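Speaker notes – Titthorpe, Tuesday session
Talk: Comparing grippers on a two-arm sorting cell
Speaker: Armelle Guillot

Slide 1. Title. Say name, say Lokgate, move on. 14 minutes in total, questions after.

Slide 2. Why compare at all. The Royer gripper was bought for rigid parts. The sorting task uses light, soft waste. Closing force matters less than how the fingers meet a surface that gives way. Do not get drawn into prices.

Slide 3. Test set. Paper cup, paper ball, foil tray. Same controller for both arms (Jimeck), same speed limit. Four start layouts. Mention that the cup is always placed upright – someone asked last time.

Slide 4. The cell. Leave these up while talking through the layout.

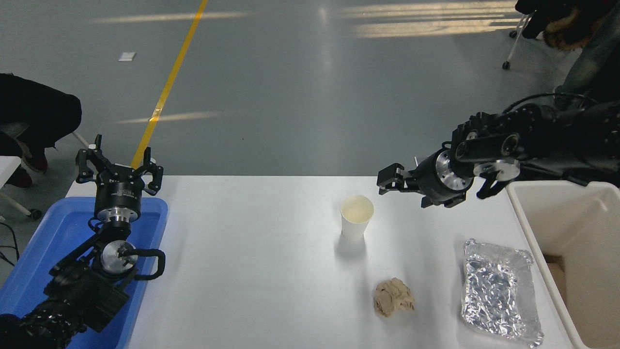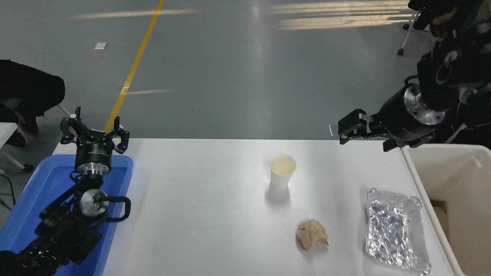
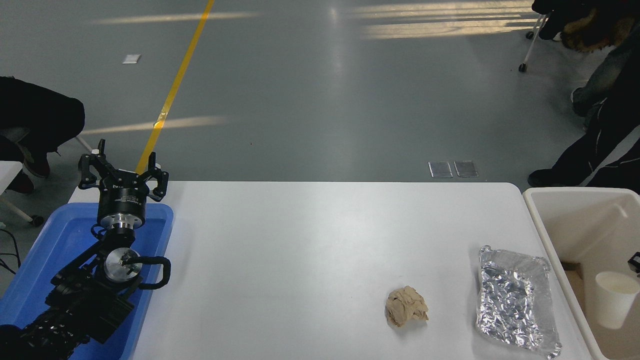 Paper ball and foil tray on the table in all three; cup on the table in the first two, in the bin in the third.

Point out the bin beside the table. Wall height sets the approach angle, so wrist clearance was checked before any finger change.

Slide 5. Failure types. Crushed cup; cup tipped on approach; foil rim folded; ball dropped on the way over. Read the list once, then go to the foil rim. It was the commonest fault, 19 cases, nearly all with the grip taken on the long side.

Slide 6. Controller settings. Force threshold lowered twice. Below the second value the log filled with false contacts. Show the trace, explain the flat part, skip the table unless asked.

Slide 7. Camera. Head view only. Shiny foil upsets the depth estimate – wrist camera still to be fitted.

Slide 8. Next. Run of 1,000 picks with the softer pads, both arms. Contact details on the last slide.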